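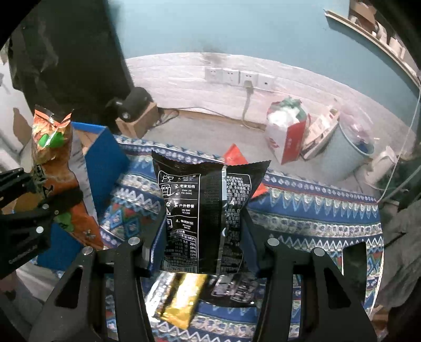 Zwei Greifer, zwei Tüten: schwarz in der Mitte, orange links daneben.

Willkommen in der Galerie zu unserem Snack-Projekt! Ich bin seit dem Frühjahr in Besstead dabei, und weil ständig jemand fragt, was wir da mit den ganzen Knabbersachen treiben, kommen jetzt endlich mal Bilder.

Kurz zur Methode: Wir führen zwei Handgreifer durch ganz normale Packaufgaben und trainieren mit den Aufnahmen ein Modell, das später auf den Roboterarmen läuft. Es heißt Rainer (fragt nicht, der Name war zuerst ein Platzhalter und ist dann hängen geblieben). Tüten sind richtig fies! Sie knicken, glänzen, rutschen weg und sehen nach jedem Zugriff anders aus. Genau deshalb wollte ich sie unbedingt im Datensatz haben.

Insgesamt haben wir 202 Durchgänge aufgenommen, 197 davon waren brauchbar. Bei den anderen hat meistens die Zeitsynchronisation gesponnen.

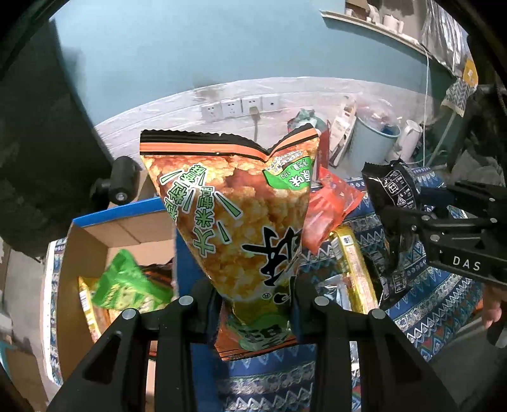

Beim Greifen von Folie lernt man schnell, dass Kraft wenig bringt. Berwyn Ellis hat dafür die Variante Himby gebaut, die den Schließweg vorsichtiger vorhersagt, und damit kamen wir im Test auf 71 Prozent saubere Griffe. Die alte Version, Kurnthorpe, schaffte 7 Prozentpunkte weniger. Klingt nach wenig, ich hab mich trotzdem den ganzen Sonntag gefreut :)

Am schwierigsten bleibt die Übergabe von einer Hand in die andere, da müssen wir im Juli noch mal ran. Die Auswertung nach Verpackungsarten stelle ich dann auch hier ein.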